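Suta in the Slow Months

I have been putting off writing this one, partly because I was tired and partly because I didn't want to share Suta with anybody until I'd had it to myself a while longer. But my sister keeps asking where I disappeared to, and my mother wants to know if I ate properly (I did, Mom, I ate far too much), so here goes.

If you've never heard of it, don't feel bad. I hadn't either until Zixuan Qian, who I used to share an office with years ago, sent me a postcard of a yellow ferry and a very blue bay with just the words "you would like the soup" on the back. That was it! No return address, no explanation. I stuck it on the fridge, and by the end of winter I had looked at that ferry so many times that I booked a ticket mostly to get it off my mind.

You reach Suta by boat from Farnari, and the boat takes its time. I'd been warned to sit on the left side going over, and I'm passing that along to you, because on the left you get the cliffs and on the right you get the engine. I sat on the right for the first half hour, being stubborn about my window seat, and then gave in and moved. A family had spread out a whole lunch across the benches and they handed me a stuffed pepper before I'd even put my bag down. I've been on very nice airlines that didn't treat me half as well.

I stayed at the Cisneros guesthouse, up at the top of the steps. There are 324 of them. I know this because it's painted on the wall at the bottom, in big cheerful numbers, as if it were good news. Going up the first time with my suitcase I stopped so often that a cat passed me twice. By the fourth day, though, I was trotting up with a bag of peaches in each hand and feeling very pleased with myself, so maybe there's something to it.

Estrella Esquivel runs the place, and she gave me the room at the back with the little balcony over the lemon trees. It isn't fancy. The shower has opinions about hot water, and the bed is the kind that remembers whoever slept in it before you. But the shutters open onto the whole bay, and in the morning there's bread and apricot jam and a pot of coffee big enough for a crew of fishermen, and she lets you sit there with it as long as you like. I read almost an entire novel at that table. I also learned how to fold a napkin into a boat, which I have since forgotten.

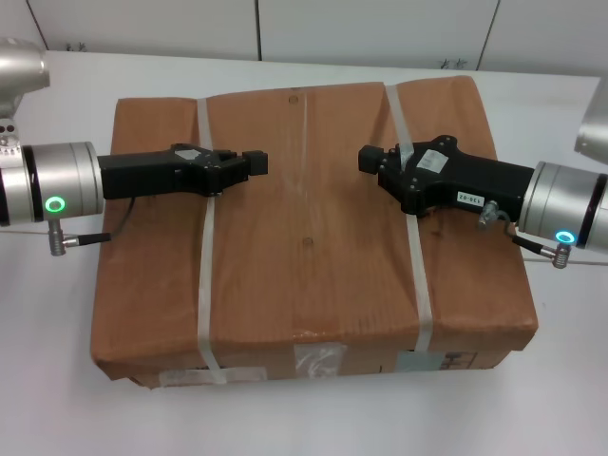
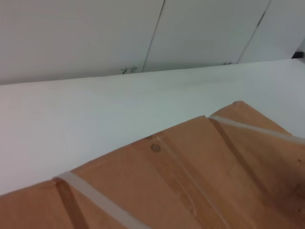 A brown paper parcel on a white tabletop, and then the tabletop and the white wall behind it.

Anyway, the soup. Zixuan was right about the soup. There's a counter down by the harbor, with stools and no sign to speak of, where they make it with whatever came in that morning plus a great deal of fennel and something smoky I never managed to identify. I asked, and the man just tapped the side of his nose. I went back for lunch every day except one, and on that one I went for dinner. You get a bowl, a lump of bread and a saucer of pickled onions, and if you finish the onions they bring more whether you want them or not.

On my fifth day I finally did what I'd been telling everyone I came for and walked to Ivlow, the old village on the far side of the island. The path starts behind the church and goes up through terraces, mostly olives, with low walls that have half fallen down and been left that way. The high point is 567 meters, according to the marker, and I sat up there for a good long time eating crackers and looking at the sea on both sides. The wind was strong enough that I had to put my hat in my bag. Then it's all downhill on loose stones, so please wear real shoes. I wore my sort-of shoes and my toes are still cross with me.

Ivlow itself is very small and very quiet. There's a square with a mulberry tree, a fountain you can drink from, and a bakery that sells one kind of cookie, with sesame, still warm if you come before noon. I bought a bag for the walk and a bag for home, and both of them were for the walk in the end. The bus back to the harbor leaves from under the tree at 2, and the driver waits if he sees you running!

A few people have asked me when to go. I was there at the very end of spring and left on 4th June, and most afternoons I had the swimming rocks to myself apart from one older couple with a thermos. Estrella says August is another story, with every room taken and a line for the soup, and she looked tired just talking about it. The water was chilly, I'll admit. I got in up to my waist, said some words, and then it was lovely.

Bring cash, since the machine at the harbor was out of order the whole time I was there. Bring a sweater for the boat. And if you do end up at the guesthouse, ask for the room over the lemon trees and tell Estrella I still owe her for the peaches.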